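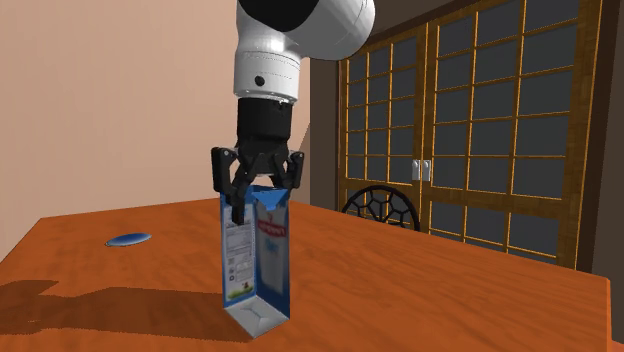 Cladum Simulated Handling Examples
Progress report to the Vachon Fund, second period

Summary

The project is on schedule for example collection and behind schedule for review. We now hold 1868 accepted examples of single-object pick and place, all produced in simulation. The target for the end of the grant is unchanged. Spending is within the approved budget, and we are not asking for any change to it in this report.

Work done since the last report

Collection moved from plain test scenes to furnished rooms in April. Each room has a table, one object to be picked up, at least one other item on the tabletop, and ordinary background furniture. Room layout, wall color, table finish and light direction are changed between batches. We added strong side lighting in May at the suggestion of the Castport team, whose earlier model did poorly when the arm threw a dark shadow over the work area.

The object list has grown to 69 items. Most are grocery packages: cartons, cans, boxes and a few bottles. Tall cartons took the most setup time. The gripper has to close near the top without tipping the carton, and our first contact settings let the fingers sink into the sides. Those settings were corrected and the affected batch, 210 examples, was thrown out and collected again. The repeat work cost us nine working days.

Each example stores the camera views, joint positions, gripper opening and a one-sentence instruction. Instructions are written by hand. We tried filling them in from a template and dropped the idea after two batches, as the wording was too uniform to be useful for training.

Review

Every example is watched in full before it is accepted. Reviewers reject it if the object slips, if the arm touches something it should not, or if the instruction does not match what was done. Review is the slowest step. The backlog stood at over 30 hours of playback when this report was prepared. A second reviewer starts in June, and we expect to clear the backlog by the end of that month.

Problems

Rendering on the Jilex machines was unreliable for part of May. Jobs stopped overnight and had to be restarted by hand in the morning. The cause was a full storage volume. Old trial runs have been moved off and a warning is now sent before the volume fills.

Printed labels on some packages render too softly at the lower camera resolution. We have not decided whether to raise the resolution, which would slow collection, or to replace the label textures on the worst items.

Plans for the next period

Collection will continue in the furnished rooms, with more scenes holding several objects close together. A first training run on the accepted set will begin once the backlog is cleared. Results from that run will be included in the next report, along with an updated object list.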